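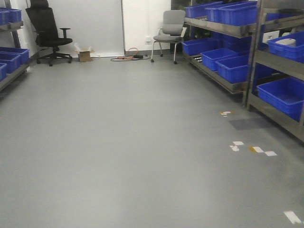 Storage room, aisle between the bin racks. Item 2 of the minutes.

Jeletness > Working Groups > Handling Automation > Minutes

Print this page | E-mail this page

Minutes of the June meeting, held in connection with the open day at the Prititz site

The meeting opened at 1:30 p.m. A quorum was present. Apologies had been received from two members and were noted.

1. Minutes of the previous meeting

Approved with one correction. Under item 4, "payload" should read "payload including gripper." The secretary will reissue the page.

2. Site tour

The group was taken through the storage room and then the work area. The storage room has metal racks on both sides of an open aisle, fitted with blue plastic bins. The shelves of the farther right-hand rack slope toward the aisle.

The host stated that the site holds 483 bins in total, all of one footprint, and that 100 of these are reserved for handling trials. A member asked whether the trial bins are kept apart from the others. They are listed separately in the stock file but share the racks.

Floor markings were raised. Remnants of tape and small white pieces are present on the floor on the right-hand side of the aisle. The group asked that old markings be lifted before any mobile unit is driven in the room, as floor contrast has affected navigation at other sites. The host agreed. Cables on the floor near the far wall are to be cleared or put in a duct at the same time.

3. Demonstration of the Stimix picking cell

The demonstration began at 2:15 p.m. and was open to visitors as well as members. The task was single-item picking of soft goods, with blue bins set out at the table in left and right rows and one between them. Yellow foam sponge blocks were used as the test item. The operator explained that foam had been chosen for two reasons: it deforms under load, and its surface gives a suction cup very little to hold. A two-sided grip is therefore used.

The following points were recorded from the operator's briefing:

- Grip force is set per item class and is not adjusted during a pick.
- The wrist camera is used for the final approach only. Bin position is taken from a fixed camera.
- An item lost during transfer is logged as a failed pick, even if it lands in the correct bin.
- Bin positions are taught once per shift. A bin moved by hand after teaching must be reported to the operator.

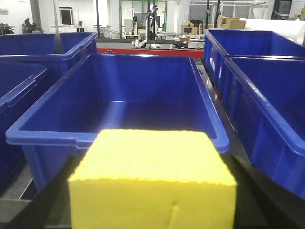
Pattinasarany objected that a sponge was too forgiving as a test item, that almost any closing force would hold it, and that the group should see the same cycle with a rigid part of similar size before drawing any conclusion on grip settings. The operator accepted the point and said that rigid parts were scheduled for the next series.

4. Trial figures

The host tabled a one-page summary. In the current series 776 picks were attempted, of which 700 were logged as successful. The remaining 76 were not broken down by cause. Members considered the summary insufficient without the breakdown, and asked in particular for misses at approach to be listed separately from losses in transfer.

There was a short discussion of cycle time. No figure was tabled and none is recorded.

5. Open day arrangements

Visitor groups had been larger than planned, and the view from the rear was poor. For the next open day it was agreed to run shorter demonstrations and to relay the wrist camera view to a second monitor. A proposal to let visitors place the items themselves was deferred pending a revised risk assessment.

6. Actions

- Host: lift old floor markings and clear cables in the storage room.
- Host: supply failure breakdown for the current series.
- Operator: add a rigid part to the test set and report grip settings.
- Secretary: circulate the briefing notes and the corrected page from item 1.

7. Any other business

The question of bin labels was raised. Members differed on whether labels should go on the short side or the rim. Carried forward.

The meeting closed at 4:10 p.m.

Print this page | E-mail this page
3 shares | 0 comments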